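June 2026, bench notes, packing table

Continued from the January pages, where Debashish and I wrote down which small chores we want to try with the two arms. Folding cloth is still postponed. For now we stay with boxes: pick up a phone box from the table, stand it, turn it, put it back on a stack. A person in a shop does this without looking. I wanted to know how far the arms are from that.

Setup is the same as before, only the wrist cables were tied again by Felista. I asked her to leave a bigger loop, because in the old arrangement the cable pulled when the wrist was turned more than 70 degrees. Joint speed limit is at the low setting. Zawadi was beside the table with the stop button.

First runs in the morning were poor. The left gripper came too low and pushed the box away before closing. Pendo changed the approach height in the file and after this it was better. I did not write the old value, sorry, it should be in his log.
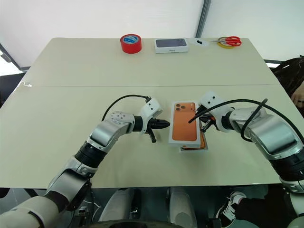 The difficult part is the change between the hands. One gripper must hold before the other one opens, and the surface of the lid is smooth, so a light grip slides and a strong grip makes a mark on the cardboard. We stopped at a force setting of 79 in the controller units. With this setting I found no marks on the lids after lunch, but I checked only by eye.

Result for the day: 196 attempts, of which Nyokabi accepted a bit more than half. Her rule is strict. If the box is crooked on the stack it is a failure, also when nothing fell. I think for a shop this rule is correct. With the new ones the total in the Julo folder is 1,745.

Can it do the chore? My opinion is not yet. It can do the movement, slowly, when the box starts in a good place. If the box lies at a strange angle the arms wait or try the same wrong grasp again, and one of us has to move it by hand. Clearing a table at home would be worse, as there all things lie at strange angles.

To do:
- ask Kindell for softer finger pads, the short type
- Pendo: save the approach height with each run
- repeat with the box turned 90 degrees at start
- tape and scissors after the boxes are finished, not before

Debashish wants to try faster speed tomorrow. I would prefer to wait for the pads.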